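Friday again, and my turn on the kitchen rota at work, so you get a post about washing up. Sorry! January 2022 was meant to be the month I wrote about the allotment, but the ground at Clisenstead is like concrete and the office sink is right there, every day, wanting something from me.

I do the kitchenette first, then the big room with the games table, then back for the bins if I've any puff left. Food tubs are the worst (scrape them BEFORE they go in the sink, please, I beg you), mugs I don't mind at all.

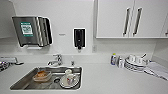
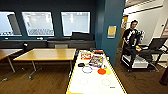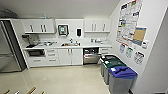 Merle Treloar reckons I should leave every mug exactly where I find it until people get the message, and that at her old place in Stullard it took 2 weeks and one very smelly October. I haven't the nerve. I'd cave by lunchtime and have my sleeves rolled up, and then I'd be cross with everyone all afternoon. Next week it's Paora's go, and I've left him the good sponge.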